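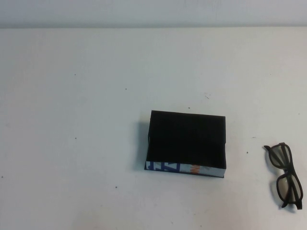
4.2 Where reading glasses are kept at home

The second part of the study concerns the places where people put their reading glasses when they are not wearing them. In the earlier literature this question is usually treated as a side issue of loss and replacement. We consider that it deserves its own section, as the place of keeping had a stronger relation with reported daily use than the age of the glasses or the price which was paid for them.

The answers come from 380 households in the towns of Trosten and Furnar. Each household filled in the same form at the start of the study and again after 18 months. The form asked for the usual place, for a second place if there was one, and for the time of day at which the glasses were most often looked for. In households with more than one user, every user filled in a separate page. We did not ask for the strength of the lenses, although several participants wrote it down in the margin.

We divided the places into fixed and moving ones. A fixed place is a drawer, a shelf, a hook or a box which stays in one room. A moving place is a bag, a coat pocket or the top of the head. Tables were difficult to classify. Many participants wrote only "on the table", and from this answer it is not possible to know if the same spot is meant each day. In the first version of the coding we counted tables as fixed. After the two coders disagreed on a large part of these answers, we made a separate group, which we call open surfaces.

Within the open surfaces we met a mixed form, in which a container is present but the glasses are left next to it. Figure 2 shows this arrangement, with an open black box and dark-framed eyeglasses on a white tabletop. Such answers were coded as open surface and not as fixed place, because our question was about the glasses and not about the container. Participants themselves did not always agree with this. One of them wrote: "The box is their home, but they are mostly visiting the table."

In Furnar the fixed places were more common among users who read in bed, and the bedside drawer was the usual choice. In Trosten the kitchen was named more often. We think that the difference is connected with the type of housing, as the older apartments in Trosten have a large kitchen and a small bedroom, but our data do not permit a firm statement on this point.

A part of the households received a storage tray of the type Sultana at the start of the study. The tray was used for glasses less than we expected. At the second form many participants reported that it was now holding keys, coins or medicine, and that the glasses had gone back to their former place. The Flondeo wall hook, which was given to another part of the households, remained longer in its intended use, especially when it was mounted near the telephone.

Some limits must be mentioned. All places are self-reported, and a person who has just searched for the glasses may give a different answer from a person who is wearing them while filling in the form. The second form was also sent in April, when many participants were changing from winter coats to lighter ones, and the coat pocket may therefore be underreported. The relation between place of keeping and breakage is treated in Section 4.3.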